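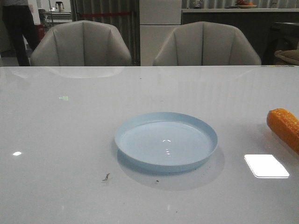 Week 4 -- plating one thing well

I always start this unit with a single plate and a single item, and every year somebody asks when we get to the sauces. Not yet! If you can't place one thing on a plate so it looks as if you meant it, sauce won't save you.

Work with your practice plate and the toy corn for the first 20 minutes. Things I'd like you to try:

- straight across, then on the diagonal
- dead centre, then nudged to one side
- the wide end away from the diner, then towards them

Sit down in the diner's chair after each go (please do this, it changes everything -- a plate seen from standing height is a different plate).
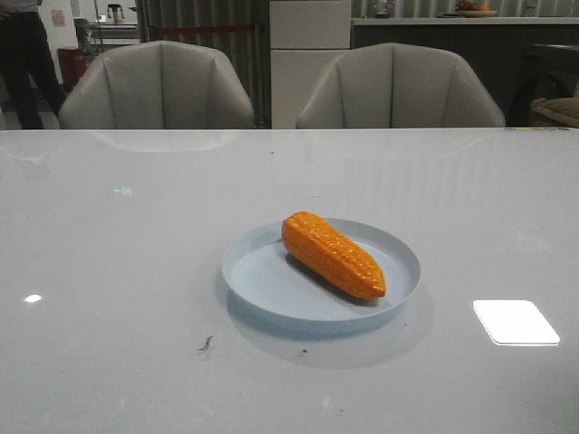 Fig. 2. Corn on the diagonal, wide end to the back.

I'm fond of the diagonal for anything long. Orange on pale blue does a lot of the work as well, so have a think about what you'd do with a leek on white.

For next time: read the Østergaard handout up to the bit on rims, and write me 80 words on which placing you liked best and why.

Edine Table Skills, course notes | Contact the course office | Back to top
20 shares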